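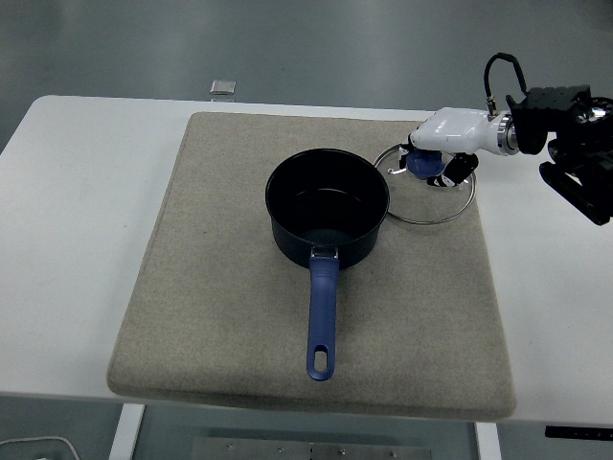
Ikhsan Sutanto objected to an earlier version of this section on the grounds that a mat laid over a table does two separate jobs, softening the first knock and stopping the table top from ringing afterwards, and that a single loudness score cannot tell them apart. We accept the point. The scores given below should be read as a measure of annoyance in the home, with no claim about which of the two effects is at work.

Figure 2. Fabric mat with softly rounded corners on a white table. Part of the table top is left bare on either side.

4.2 Table coverings and impact noise

Households in the Pleswood and Almont blocks were asked which covering, if any, was normally on the table at meal times. Replies were received from 146 households. They were sorted into three groups: bare table, thin cloth, and thick mat. A covering of the kind in Figure 2 was placed in the third group even where it left part of the table exposed. Oilcloth caused some difficulty in coding and was placed with thin cloth, except where the respondent mentioned a padded backing.

Annoyance was reported by the household on the floor below, on the scale set out in Section 3. The form asked for separate scores for chairs, footsteps and objects being put down. Only the last is used here. Where the flat below was empty, the pair was dropped.

Scores were lowest beneath homes in the thick mat group and highest beneath those with a bare table. The thin cloth group lay close to the bare table group, and the gap between them was small enough to be put down to differences in floor covering. Almont has carpet in most dining areas and Pleswood has hard floors throughout, so the two blocks were also treated separately. In Almont the order of the groups was the same but the spread was narrower.

Two limits apply. First, mats are often taken off for washing, and the form did not ask how long they stayed off. Second, a mat that covers only the middle of a table has no effect on objects set down near the ends, and seating habits were not recorded. The July follow-up at Dabbas included a question on both matters, but the 30 forms returned there are too few to be split by covering and are left out of the main comparison.

Table feet are treated in Section 4.3. Several respondents had fitted pads under the legs as well as a mat on top, and these homes are marked separately in the tables that follow.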